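Belach match notes: a data card, mostly warnings

What this is

A table of manager quotes and match events from one season of second-tier soccer, put together to test a claim I have heard in every press box I have ever sat in: that teams play better for a month after a manager comes back to a club he left. I don't believe it. I built the table anyway, and you should read what follows before you use it to prove me wrong.

The file covers 142 matches and 189 post-match interviews. There are more interviews than matches because both managers usually speak, and fewer than double because some of them refuse, walk out, or send an assistant who says the lads gave everything.

Where it came from

Match events were typed in by hand from club reports. Club reports are written by people paid by the club. Belach reported every home draw as "hard-earned." Nurard listed a shot that hit the corner flag as a chance. I kept the raw wording in a column called report_text so you can see what I was working with, and put my own reading in event_type. Where the two disagree, neither one should be treated as the truth.

Interviews were transcribed from local radio by Anatole Texier, who also translated the ones given in French. He is careful. Radio is not, and a fair number of answers start halfway through because the station was still playing an ad.

Files

matches.csv has one row per match
interviews.csv has one row per interview, joined on match_id
returns.csv has one row per returning manager
notes.txt has arguments between me and Anatole, lightly trimmed

Columns worth knowing about

match_id: a plain integer. Gaps are abandoned or replayed games. Don't fill them.

xg_home, xg_away: expected goals, from a model I wrote myself. It doesn't know where the defenders were. Take it as a mood.

tone: warm, flat, or sour. Assigned by ear. Anatole and I agreed most of the time on sour and hardly at all on warm, which makes me doubt warm as a category. If your result depends on warm, you don't have a result.

praised_player: the surname the manager brought up first without being asked. Blank if he was asked. Several people have told me this column predicts who gets dropped next. I have looked and I can't find it.

return_flag: 1 if the manager had been in charge of the same club before. Caretaker spells count. I went back and forth on that and the losing side of the argument is in notes.txt.

What people want it to say

There are 13 returning managers in returns.csv. That's the whole group, and already too small for most of what I have seen done with it. Two of them were fired before their tenth match, so they have no "settled" period to compare the first month against. Leave those two out and the bounce looks larger. Put them back in and it shrinks. Anyone who shows you a chart should say which they did.

The Macapagal case gets brought up a lot. The manager came back, the team won its opening games, and the local paper ran a month of columns on belief and belonging. Look at the fixture list. They played the bottom of the table at home, then a side missing its goalkeeper. After that the results went back to where they had been under the previous man, and the columns stopped.

Plundasham is the opposite story and gets quoted far less. Same kind of return, same warm words in the interviews, and they could not buy a goal until February. Their xg was fine throughout. You could tell a story about bad luck or a story about a tired front line, and this table can't choose between them.

A new manager usually arrives after a bad run. Bad runs end, including under people who have never set foot in the club before. I included first-time appointments in matches.csv (return_flag is 0, new_manager is 1) so that anybody testing the bounce has something to test it against. Use them. The one analysis sent to me so far did not.

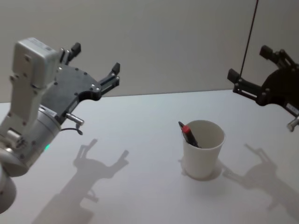 Known problems

Kickoff times for Nurard away games are scheduled times, which the buses did not always respect.

Substitutions made at halftime are coded as minute 45 in some rows and 46 in others. I meant to fix this. Treat them as the same.

Tone was assigned after we knew the score. I can't undo that. A loss makes everything sound sour, and a late equalizer makes a man sound like he's been to a wedding. If you plan to relate tone to results, please have someone recode the transcripts with the scores hidden, and send me the new column whichever way it comes out.

Interviews in French were coded from the translation. Anatole says the originals are funnier.

There are no tracking data, no injury records beyond what clubs chose to announce, and nothing on wages. Each of those probably matters more than whether a manager used to park in the same spot.

Not suitable for

Betting. I mean that as advice about your money.

Ranking managers. Too few matches each, and the schedule isn't balanced.

Quoting a manager in a news story. Check the broadcast. Our punctuation is a guess and it can change what somebody meant.

Changes

Version 2 drops the "passion" score from version 1. It was my idea and it measured how loud the microphone was. It also corrects swapped home and away columns for a run of Belach matches, so any home advantage figure based on version 1 needs to be worked out again.

Corrections

Send the match_id, the column, and what you think it should say, along with where you saw it. "I was at the game" is accepted for goals and cards. It is not accepted for offside.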